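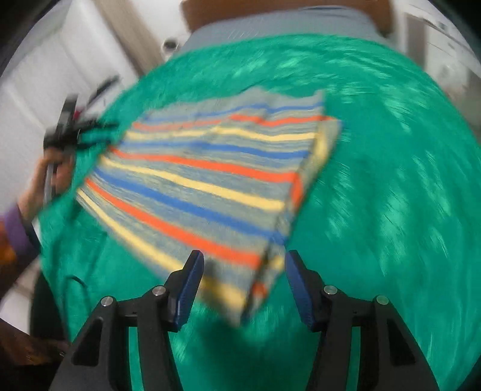 Simanjuntak Hall Clothing Swap: progress report to the Visine Fund
Jul 7, 2019

The swap has run monthly since April, which makes 4 sessions, one more than we promised and two more than our knees would have liked. In that time 508 items have gone to new homes. A further 137 are still with us, most of them ties.

Spending is on track. The largest cost was hanging rails from Ferketti, which arrived without wheels. The wheels came later, with an invoice. We have £100 left in the publicity line and would like to move it to storage, as the cupboard in Plesto Road is now full and the door has opinions.

Knitwear remains the strongest category, even in a heatwave. Children's shoes go within minutes. Formal trousers do not go at all.

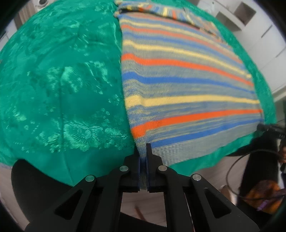

Striped knit on a green cloth.

Targets for the next period: longer opening hours, a second mirror, and a firmer policy on single gloves. The accounts are attached, including the wheels.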